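Rustby Nursery Unit – Monday room check
Checked by: Homa Fallahi. Countersigned: Róisín Brennan

1. Fire exit, garden side
Clear. Door opens fully. Closer is slow on the last part of its travel – adjust.

2. Extinguishers
Pins and tags in place. Bracket in the corridor loose on one screw.

3. Hot water at children's basins
Pass at both basins. Mixing valve service due in August.

4. Window restrictors
All hold except the one behind the book corner. Keep that window locked until Themis Politis has fitted the new part.

5. Sockets and leads
Extension lead by the sink removed. Do not put it back.

6. Shelving
Unit 605 is not fixed to the wall. Fix before use. Load limit per shelf is 18 kg; label missing, reprint.

7. Small play items
Building cubes, beads and pegs to be checked for splits, flaking paint and sharp corners.

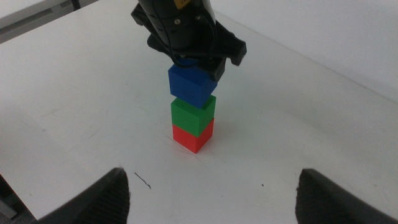
Anything that fits the choke tester goes to the over-threes cupboard, top shelf.

8. Floor
Mat edge lifting near the door. Taped – temporary only.

9. First aid box
Plasters low. Order a box of 50. Eye wash in date.

Result: pass with actions. Items 4 and 6 to be closed before the next check. Copy to Zohreh Zarei, Grenthorpe office.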